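Lemier > The Company > About Us

Filed under: Company Information, Towels & Linens

About Lemier

Lemier supplies and maintains small cotton towels for hotels, clinics, gyms and day spas. The range is narrow. We handle face towels, hand towels and square washcloths in terry cloth, and we fold them to a fixed specification before they leave the building. We do not handle bed linen, table linen or uniforms. Customers who need those are usually served by their existing laundry, and our deliveries are scheduled to fit alongside it.

The company operates from one site in Grenach. Receiving, washing, drying, inspection, folding and packing are all on the ground floor, in that order, from the east door to the loading bay. Offices and sample storage are upstairs.

What we supply

Standard stock is square terry cloth with loops on both faces and a contrasting hem. The hem is a separate woven band, stitched on all four sides. It costs more than a turned edge and adds a step at the sewing stage, but a flat band gives a straight reference line for folding and shows early when a piece has started to pull out of square.

Colors are held in 21 shades. Customers generally assign one shade to one use: one for treatment rooms, one for the front desk, one for cleaning staff. Assignments are recorded on the account sheet and printed on the bundle label. Changing a shade partway through a contract is possible, with the old stock withdrawn as the new stock goes in, so that two sets are not in circulation at the same property.

There are two weights. The lighter weight is intended for face and hand use and dries faster. The heavier weight is called Rolland on our order forms, after the first customer account that asked for it, and is used mainly by spas. The two weights fold to different heights and are never mixed in a bundle.

How a towel is laid out and folded

Folding quality depends mostly on what happens before the first fold. A towel that is laid down crooked will be folded crooked, and pressing the finished stack does not correct it. For this reason the layout step has its own surface and its own instructions.

Layout tables are covered with brown kraft paper and marked with a grid of blue tape. The paper gives enough drag to keep terry cloth from sliding when a corner is lifted, and it is replaced when it becomes creased or picks up lint. Tape lines are run across the paper in both directions. They are checked against a steel square when the paper is changed. Blue was chosen for contrast with the paper and with most of the shades in the range.

A towel is placed face up inside the grid, with its hem parallel to the nearest lines. It does not have to touch a line. A constant gap along the hem is easier to judge by eye than an edge sitting on top of the tape, and the tape lasts longer when cloth is not dragged over it. Corners are squared first, then the middle is smoothed outward. The cloth is not stretched at any point.

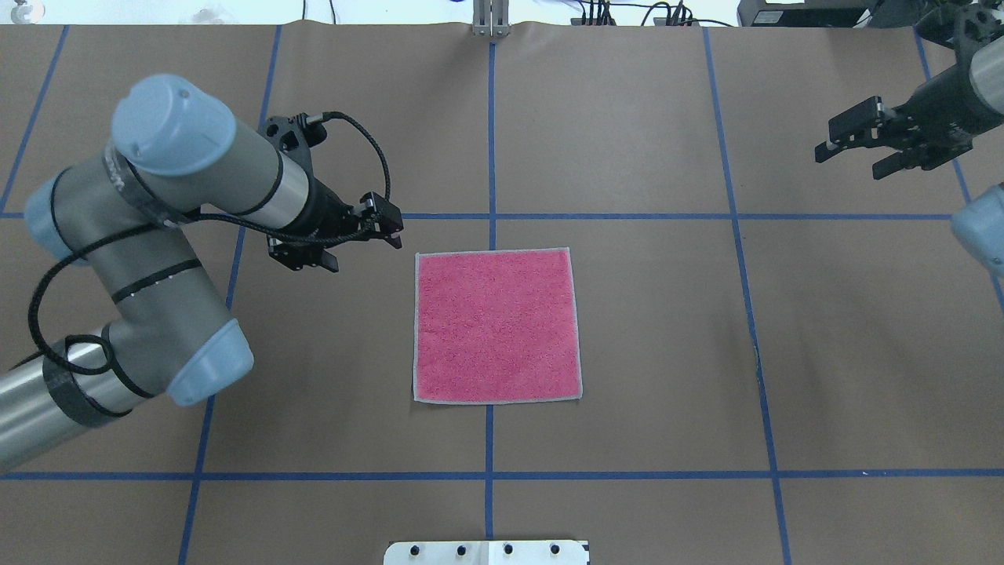 Once the piece is flat, it is checked for four faults: pulled loops, open stitching at the hem, stains, and skew. Skew is measured only when it is visible against the grid. A piece with a difference of more than 18 millimeters between its two diagonals is taken out of stock. Pieces with a pulled loop are trimmed and returned to the line. Open hems go upstairs for repair if the band itself is sound.

The standard fold is in half and in half again, with the hem edges matched at each fold and the closed edge facing out. The alternative is a three-part fold for open shelving, where customers want a narrower face. Both are described on a one-page sheet that is included with the first delivery, for sites that refold towels after use as display pieces. Rolled towels are available on request but take up more space per bundle and are priced separately.

Bundles and labels

Folded towels are packed by shade and weight in bundles of 100 for the lighter cloth. Heavier cloth is packed in smaller bundles according to shelf depth, which we ask for when an account is opened. Bundles are wrapped in paper and tied in both directions. The label carries the account number, shade, weight, fold type and packing week.

Bundle contents are tracked in Zatell, a stock system written for us in-house. It records how many wash cycles each batch has completed and flags batches for inspection by hand. It does not track individual towels. We looked at sewn-in tags and decided against them because the tag created a hard spot at the hem and interfered with the fold.

Accounts and service area

We serve over 200 sites, most of them within a morning's drive of Grenach. Deliveries run on a fixed route, and used towels are collected on the same stop. Sites farther away can order new stock by freight but cannot use the collection service.

There is no minimum contract length for purchased stock. Rental accounts run for a year and are reviewed in December, when par levels are adjusted to match the previous year's use. Losses are charged at the depreciated value of the batch.

Samples

A sample set contains one towel in each weight, a shade card and the folding sheet. Shades on the card are cut from washed cloth, as new terry is slightly darker than it will be in service. Wash the sample towels before comparing them with existing stock, and compare them in the room where they will be used. Sample sets can be requested through the contact form or from the driver on your route.

Page last revised Dec 19, 2018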